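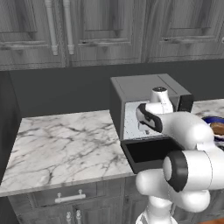 Reading time: 20 min

Home Papers Authors Archive Contact

3/15/20
By Evangelia Kokkinos and Emília Zeman

Figure 3. Gray wood-grain upper cabinets over a white marble countertop. Computer rendering.

4. Empty return legs and the short-notice passenger

4.1 What was recorded

In the former section we discussed how the charter price is built when the customer asks for a one-way flight. In such a case the aircraft must still go home, or to the place of the next departure, and the customer usually pays for a part of this movement. The operator then tries to sell the empty leg to another person at a reduced price. In the present section we look at how often these sales succeed and what conditions are connected with success.

The data come from Ellow, a charter operator with its base at Zoltdale, and from the broker Moschos, which offers most of the Ellow legs to the public. Both firms enter their flights in the booking system Pado, so that one leg has one number in the two sets of records. We took all repositioning legs that were planned during the period of the study. After removing training flights and flights to maintenance, there remained 1,670 legs. Of these, 652 were sold to at least one paying passenger before departure.

A leg was counted as sold only when the payment was complete. This is a stricter rule than the one used by Moschos in its own reports, where a signed quotation is already enough. We prefer the stricter rule, as several quotations were signed and later withdrawn when the first customer changed the hour of the outward flight.

4.2 Notice and flexibility

The time between the publication of a leg and its departure was very uneven. Some legs were visible in Pado for weeks, others for a single morning. We expected that a longer notice would lead to more sales, and for the island routes it did. On the mainland routes the relation was weak. Many legs with long notice stayed unsold until the last two days, and only then received several requests together.

Neville Holroyd, who worked on the sales desk of the broker during the study, explained this in an interview as a habit of the customers. "They know the price will go down," he said, "so they wait, and then all of them call me in the same hour." We cannot confirm the motive from the records alone, but the order of the calls agrees with his account.

A second condition is the freedom of the departure time. When the leg was published with a fixed hour, the passenger had to accept it or look for another flight. When it was published with a window, the sales desk could move the departure a little — provided that the crew duty time permitted it. Legs with a window were sold more often on every group of routes. The difference was largest in September, when the hotel season is still open and the evening slots at the island airports are easier to obtain.

4.3 The position of the first customer

The first customer has in principle no part in the second sale. In practice he has a strong influence on it. His contract allows him to delay the outward flight, and each delay moves the empty leg also. For this reason the general terms of Moschos state that the empty leg can be canceled if the main flight is changed, and that the second passenger receives the money back but no replacement aircraft.

Ververidis, in her comments to an earlier draft, remarked that this clause is often read only after the cancellation. We agree that it deserves a more visible place in the offer. Four of the complaints we were permitted to read concern exactly this point, and in all of them the passenger had already paid for a hotel at the destination.

4.4 Limits

The results describe one operator and one broker. Ellow flies mainly light jets, and for heavier aircraft the cost of the empty leg can be so high that the operator prefers to wait for a new full-price request. We also have no data on persons who looked at a leg in Pado and did not call. A comparison with a second base is in preparation, and the question of shared seats is treated in Section 5.

The authors thank Ourania Ververidis and Fotini Mitsotakis-Vlachou for reading the draft.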